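**Kitchen teleoperation (Stanus)** is a method of demonstrating household tasks to a two-armed robot by remote control. It was set out at Floltham in April and is used for work at sinks and dishwashers.

## Procedure

The operator's movements are mapped to the arms and hands – joint angles and wrist views are stored together.
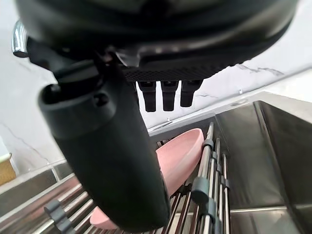
*Wrist view: pink plate in a dish rack beside the sink.*

Each task is demonstrated 87 times. Failed attempts are kept and marked.

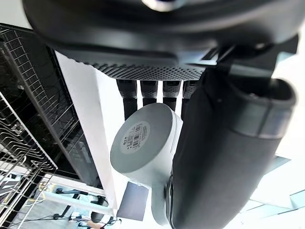 Grasp labels are added by hand after recording. The Nutsugah scheme has 11 classes, divided by the surfaces in contact. A white cylinder held against the broad pad of a large finger is labelled by that pad, whatever the angle of its end face. Disputed labels go to a second reader.

## Limitations

Operators receive no sense of touch, and grip force is judged by eye.

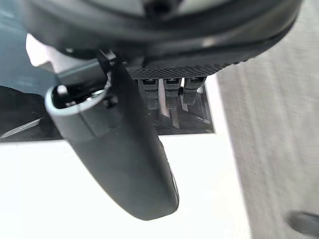
Johanna Schnyder has objected that 800 demonstrations from one operator teach a single person's habits, and that four operators should be the minimum.

The Busley variant meets this in part by changing operators between tasks.
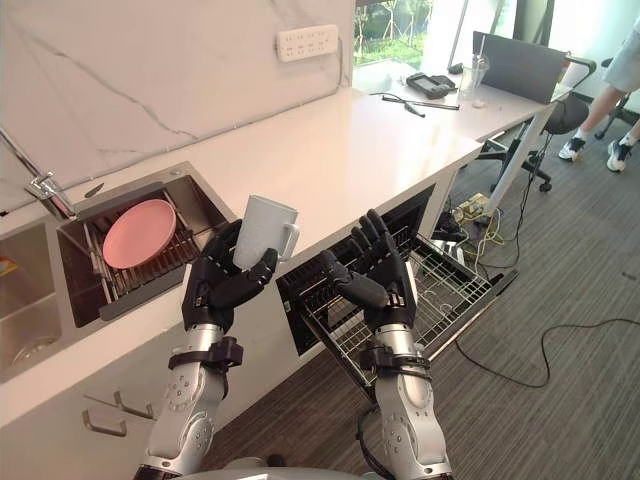 It also resets both arms to a fixed pose before each change, which lengthens a session but makes the recordings easier to align.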